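Zirklow Claner two-arm kit, worth it for a small sorting job? And is the Hakim plan needed?

Posted by Hanna Chornovol
Community help > Kits and hobby automation > Buying advice

Looking at the Claner kit from Zirklow, the one with two small arms that bolt to a rail. Salport has it for 3000 with the rail and cameras included, and then theres a thing called the Hakim plan for 567 a year which is training time on their servers plus support by chat. I can't work out from the page if the kit does anything without the plan.

What I want it for: I run a toy library out of two rooms in a community building. Families borrow sets of blocks, bring them back, and the sets come back mixed. Every set has to be picked apart by color and shape and put back in the right tray. Takes up most of an evening in the busy months. November was awful. I'd like to put a bin's worth down, leave it, and come back to sorted trays. Doesn't need to be fast. Overnight is fine.

Things I know: I can follow instructions, I've built flat-pack furniture and one 3D printer (it works, mostly). I can run a script if someone gives me the script. I do not write code.

Things I don't know:

Does it come built or in parts? Page says "some assembly" and the photos show it finished.

Can it tell purple from blue in normal room light. We have both, and they're close.

Will it pick from a heap or do the pieces have to be spread out first? If I have to spread them out I may as well sort them.

Is the older version ok? There's a used one near me, seller says it has the old grippers and no wrist cameras. Cheaper obviously.

Also noise. There's a yoga class next door until 8 in the evening.

Not in a rush, budget is real though, so please don't just tell me to get the bigger industrial one.

Yaroslav Boiko
Accepted by poster

Have had the Claner since spring, use it for practically your exact job except mine is block and grocery props for a classroom supplier. Typing this on a break so in no order.

Comes in parts. The arms are in sections, motors already in the joints, you do the bolts and the cables. Took me a weekend and I redid one arm after putting a wrist section in the wrong way round. The printed guide is fine up to page six or so, then use the video. Label the cables left and right before you clip them down, they look identical. Buy more clips. The bag is short.

Without the Hakim plan: yes it runs. You can drive it by hand with the leader handles, record yourself doing the job, and train on your own computer if you have a decent graphics card. If you don't have the card, that is what the plan is for. I paid for one year, did all my training in the first four months, didn't renew. Everything I'd trained kept working. Support was slow but a real person, and they did replace a gripper motor without arguing.

Recording is the part you should think about. Out of the box it sorts nothing at all. You show it. I did 3000 pick-and-places before I trusted it with mixed pieces, spread over a couple of months, 20 minutes here and there. It's dull. Radio on. First few hundred you get a thing that sort of waves at the blocks. Later it gets good quite suddenly, then it gets stuck on one shape for two weeks and you want to throw it out the window.

Purple vs blue. Fine with a steady lamp. Bad with a window. I had mine by a window and it was wrong every afternoon from four onward. Moved it to an inside wall, put walls on three sides of the work area, problem mostly gone. Pale blue is easy, it's dark blue against purple that gets it.

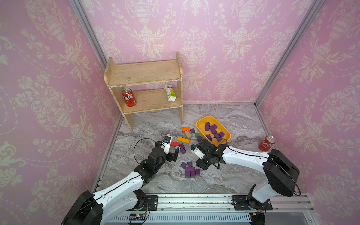
Heaps, which I guess is your main question. Single color in a heap is OK, so the purple ones are where I'd start you off, get them into one tray and leave the rest till later. Mine go in a shallow yellow tray and the low rounded sides are a big help, the fingers don't catch going in. Pieces that are bunched up like the pile between the two grippers are the hard part, it goes for the middle and pinches two at once. I have it nudge the heap apart with one arm first, you can teach that like anything else, just record it as its own job. Flat rectangles lying down are slower than cubes. Prisms standing up get knocked over a lot. I keep a couple of drink cans and a carton in there with the blocks on purpose, becuase a model that's only ever seen blocks does silly things when something else is in the way. And wallpaper and a busy floor are fine as long as they were there when you recorded. Change the background later and you'll lose a chunk of accuracy, then have to record more.

Used one with no wrist cameras: skip. With only the fixed camera the gripper hides the block right when you need to see it. You can add cameras but by the time you've bought the mounts and the cable you've spent the difference. Old grippers also have the hard fingertips, they slip on painted wood.

Noise is a whine, about like a printer. Through a wall you'd hear it if the room was dead quiet. I'd wait till the class is out.

Overnight I wouldn't, first few months anyway. Mine dropped a block into the rail area once and sat pushing against it. Motors cut out by themselves when hot, so no damage, but nothing was sorted either. Sweep the rail now and then, bits get into the groove.

Would I buy again at 3000, yes. For one evening a week of sorting, hmm. Depends what your evening is worth.

blockhead_marg

I'd ask Salport for the demo unit price, they sell off returned ones. Got mine that way, one scratched arm, otherwise new. No plan with it and they wouldn't add the discount one afterwards so ask before you pay.

Disagree with above on the fingertips btw. Old ones are ok if you stick a bit of rubber on. The cameras I agree.

Do you have a bench? It wants something that doesn't wobble. Mine was on a folding table to begin with and every time the arms moved quick the whole thing rocked, picks were off by a fingers width. Screwed it to a proper worktop and it got better with no retraining.

tomsgarage

Just get color coded bins and have the families do it when they bring stuff back?? A lot cheaper than a robot.

Comments

Hanna Chornovol: Thank you, esp. Yaroslav. Tom we tried bins, you should see the bins. Is the nudging recorded with both arms or just the one? And do the leader handles come with it or are they extra?

Yaroslav Boiko: One arm, other one parked. Handles are in the box, both of them. Power supply for the handles is seperate though, check the listing, Salport forgot mine and it took a while to sort.

Hanna Chornovol: Ok. Going to ask them about the demo unit, and whether I can buy the plan a few months later once I've recorded enough to train on.

blockhead_marg: You can. It's the discount that has to be bought at the same time. Full price you can start whenever.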